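Looking after a two-arm home helper
2 min read
Search tips Go

I keep a Kedora pair of arms running for Dewanti Osman, mostly on refrigerator jobs. The setup takes up to 30 minutes. Upkeep is short.

Park the base square to the refrigerator, close enough for both grippers to reach the bottom drawer. Raise a low refrigerator on bricks and check that it doesn't rock. Lock the wheels, then open and close both grippers once before the first job.
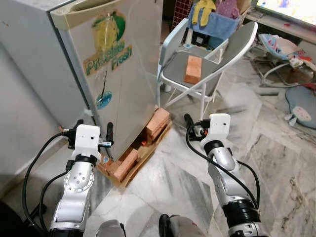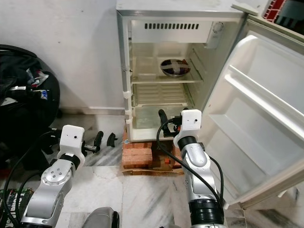
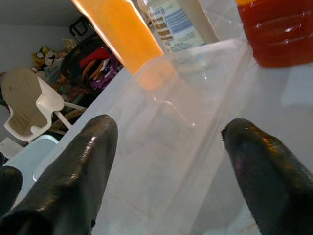
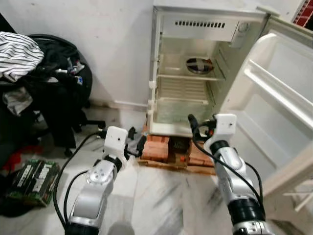 Leave slack in the gripper cables - a tight loop pulls at the plug when the elbow bends. Look for rubbed spots every 51 hours of use and swap a worn cable right away.

Wipe the fingers with a damp cloth and dish soap, then dry them. Grease makes plastic tubs slip. Keep water out of the joints.

If one arm sags, switch off and check the small screws on the elbow cap. Snug is enough. Hemant Sengar stripped two of mine with a power driver, and the new cap took until October to arrive.

Error 401 on ours was a loose gripper plug. Push it in until it clicks and restart.

793 shares
30 comments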